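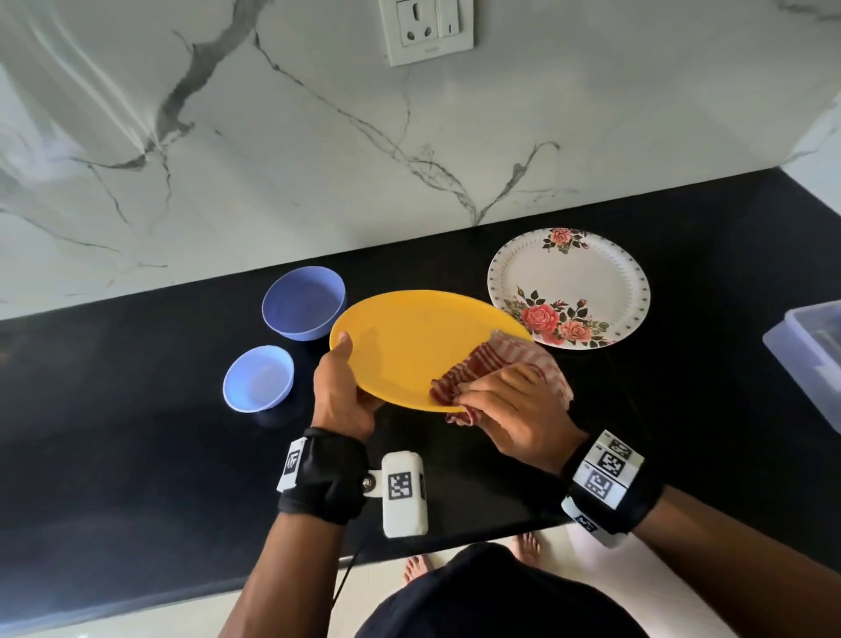
Week 5 – Drying and Wiping Plates

Okay, so last week we did glasses, and I went on about lint for far too long. Plates are easier! Mostly it comes down to how you hold them, and there are two holds I'd like you to practice before Vibeke Ásgeirsdóttir takes the group in July.

The first is the lifted hold. Tip the plate up off the counter, one hand on the rim with the thumb on top and your fingers underneath, and work the cloth over the face with your other hand. I use it for light round plates (and I'm a bit lazy about the backs, so don't copy me there).
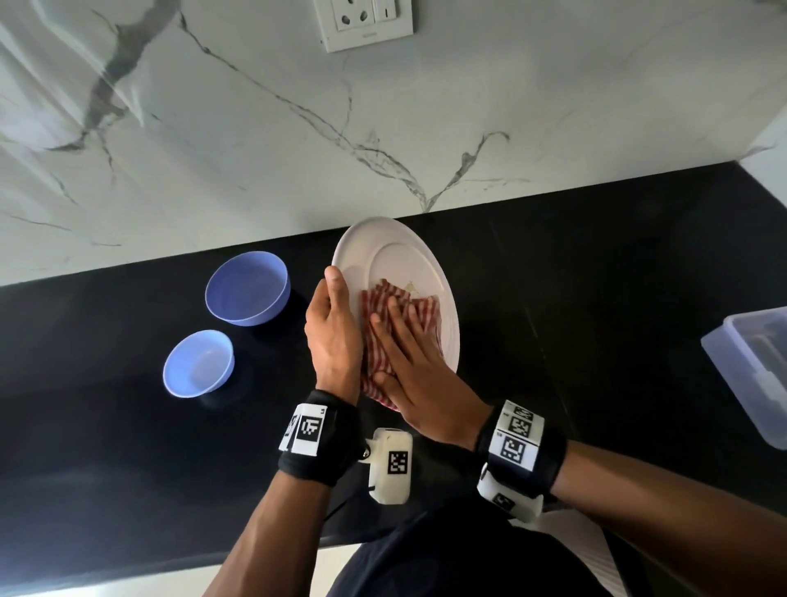
Photo: Ragnheiður Juhl / Kerik

The second is the pressed hold, good for a crumb that won't budge. Fold the cloth, keep one hand on the rim and lay the other flat on top, fingers spread – then lean into it a little. It's fine if your hands cross.

Bowls go off to the side while you do this. I keep mine to the left, small one in front. Bring your own cotton cloth next time, please, the ones in the Unen kitchen are getting thin.

Household Skills handouts – Gostumach | Contact the course office | Back to top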